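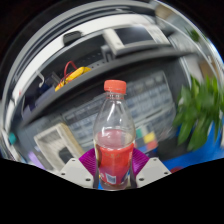
Issue 400

Putlow label station: blue codes read intermittently
Status: resolved
Component: Wistau line scanner, firmware 7
Site: Bonau packing hall

Reported
Scanner drops reads on red-labeled bottles. The code is a blue pattern on a small white patch near the bottom of the label. Clear-label stock passes without errors. Up to 19 misses per shift, most of them after the afternoon restart.

Checked
Lens cleaned, no change. Cable to the Yin controller swapped, no change. Belt speed lowered one step — fewer misses, but the fault was still present. Code verified on the desk reader: reads first time, grade acceptable.

Log excerpt
14:02 trigger received, no decode
14:02 retry 1, no decode
14:02 retry 2, no decode
14:03 reject gate open

Cause
The restart script loads the default lighting profile, which uses the blue lamp. Blue bars reflect most of that light back, so they show up almost as bright as the white patch behind them. The site profile with the red lamp was saved under slot 2 but never set as the startup profile.

Fix
Open Setup, Lighting, Startup profile. Select slot 2 and save. Power cycle the scanner and confirm that the lamp comes up red before releasing the line.

Follow-up
No misses logged since the change. The firmware update in March may reset the startup slot — check it again after installing. The bent bracket on the reject gate is tracked separately and is still open.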